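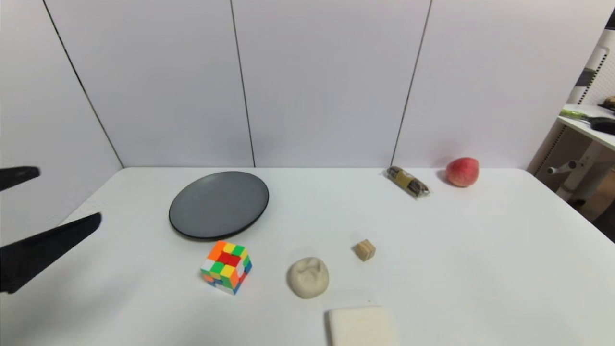 Plate and cube on the white tabletop

Home | Boards | Unanswered | Log in

Filed under: Furniture & Surfaces > Cleaning and Stains

White tabletop yellowing in one area

I have a Kuretti desk top, white matte finish, 273 cm long. The section nearest the window has gone faintly yellow over more than 7 months. Dish soap has no effect. Is this a deposit or the coating itself? I would like to avoid sanding.

Posted by Barbu, Monday, August 12, 2024

grakow_238
Test before treating. Wipe a small patch with 70% isopropyl alcohol on a white cloth. If the cloth picks up color, it is a deposit (cooking film, polish residue, hand oils) and repeated wiping will clear it. If the cloth stays clean, suspect UV change in the coating. Cleaning does not reverse that. Compare with a spot that has been under a monitor foot. A sharp outline there points to light exposure. Do not use acetone, and keep melamine sponges off matte finishes. They polish the surface and leave a shiny patch.

celtidau
baking soda paste, worked on mine

grakow_238
Baking soda is a mild abrasive. On a matte coating try it on the underside first, if the underside has the same finish. Rinse twice.

3 replies | Contact | Terms | Back to top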